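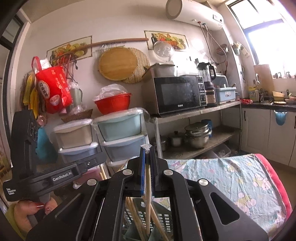

Figure 4. Chopsticks in a slotted holder; wall storage behind.

4.2 Small utensils and the wall

The kitchens in the Vusura sample differ a good deal in size and age, but they share a habit of moving utensils out of the drawer and into the open. Of the 836 objects recorded in the second round of visits, 445 were kept on a wall, on a hook or rail, or in an open container. The remainder were behind a door or inside a drawer. This section deals with the first group and with the boundary between the two, which residents drew in different ways.

Chopsticks are a useful case. They are light, kept in quantity and handled at every meal, and they need air around them after washing. A slotted plastic holder of the kind seen in Figure 4 meets these requirements at very little cost. The chopsticks stand in it as a loose bundle, at whatever angle they fall, and can be taken out with one hand. In the interviews, carried out in June by Yen-ting Shek and Ruth Ñahui, residents who used such a holder seldom described it as storage. It was spoken of as the place where chopsticks are. Residents who kept chopsticks in a drawer spoke instead of putting them away, and several mentioned a second step in which the chopsticks were first left to drain elsewhere.

We treat this as a difference in the number of moves between the sink and the next meal. An open holder reduces the moves to one. The disadvantage, raised in the Kesau and Vik households, is that the contents are exposed to cooking grease and must be washed again if they have stood for some time. Residents in Kesau dealt with this by keeping fewer chopsticks in the holder and the surplus in a closed box. Those in Vik washed the whole bundle at intervals and saw no reason to divide it.

Hanging storage follows the same principle for objects that are flat or have a handle. In the kitchen shown in Figure 4, a round cutting board and a round woven bamboo mat share one stretch of wall, with the mat partly behind the board, and a metal ladle and a strainer hang on the wall to the right, near the window. Neither board nor mat would fit easily into a drawer, and both would take up worktop if laid down. The overlap between them is typical of the sample. Where two flat objects are hung together, the one in front tends to be the one taken down more often, according to the residents' own accounts, though we did not test this by observation.

The wall is also where decoration and equipment meet. Pictures of fruit and vegetables were recorded in a number of the kitchens, including this one, and they usually occupied the same height as the hooks. Hjørdis Nyberg, who coded the wall inventories, at first entered such pictures in a separate category. The category was later merged with the others, as residents did not appear to keep the two apart. A hook placed near a picture was used like any other hook, and where an object hung in front of a picture the resident rarely remarked on it.

4.3 Drawer towers and what is put on top of them

Fitted cupboards were scarce in the older flats, and residents made up the shortage with free-standing furniture. The most common piece was the plastic drawer tower. It is cheap, can be wiped down, and can be carried to the next flat when a tenancy ends. In the Grurko interviews it was also valued for its narrow footprint, which allows it to stand against a wall where no cupboard would be permitted. 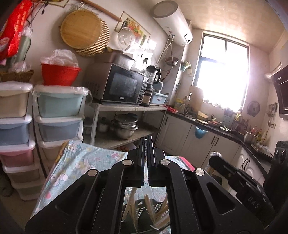
Figure 5. Two plastic drawer towers, with a colander and a wicker basket on top.

Towers were often placed in pairs, as in Figure 5, and the two members of a pair were seldom alike. The taller of a pair had in many cases been bought first. Drawers in mixed pale colours, here cream-white, blue, pink, white and mint-green, are usual in this class of furniture and had a practical use that we had not expected. Residents referred to drawers by colour when telling another member of the household where to find something. Mekdes Kumsa noted the same practice in her pilot interviews, where children were sent to "the pink one" without any further direction.

The contents of the drawers were recorded only with permission and are reported in Section 5. What concerns us here is the upper surface. A drawer tower is sold as a set of closed compartments, but its top is a shelf, and in up to 80 per cent of the kitchens with a tower that shelf was in use. Two kinds of object were found there repeatedly. The first was the large, light vessel, such as a colander or a basin, which is too bulky for the drawers below it. The second was the basket. In Figure 5 a red plastic colander stands on one tower with a crumpled clear plastic bag over it, and a woven wicker basket on the other holds more plastic.

The keeping of plastic bags deserves separate mention. Bags were retained in every settlement we visited, and their place was nearly always high up and close to the worktop. Residents gave several reasons, among them the lining of bins, the wrapping of leftovers and the covering of clean utensils against dust. We have not tried to assign a purpose to individual bags. For the inventory, a bag lying over a vessel was entered together with that vessel, and bags held in a basket were entered as a single item with the basket.

4.4 Limits of the wall inventory

Three points should be borne in mind when these results are compared with those for closed storage. First, the inventory takes no account of height. In 6 households an object on the wall could be reached only with a stool, and these objects were counted on the same terms as those at hand level. Secondly, fixed services such as water heaters, hoses and fans were left out of the count, although they plainly limit the wall that is free for hooks. Elsa Fagerlund's plans of the Grurko flats show that a heater mounted near the ceiling leaves the middle of the wall clear, while one set lower removes most of the useful area.

Thirdly, cloths were treated inconsistently in the first round. A cloth draped over a surface may be a cover, a towel or washing, and the coders did not always agree on which. From the second round onwards, draped fabric was listed separately and excluded from the totals given in Section 4.2. The coding sheet in force for the present analysis is the version dated 2020-08-01.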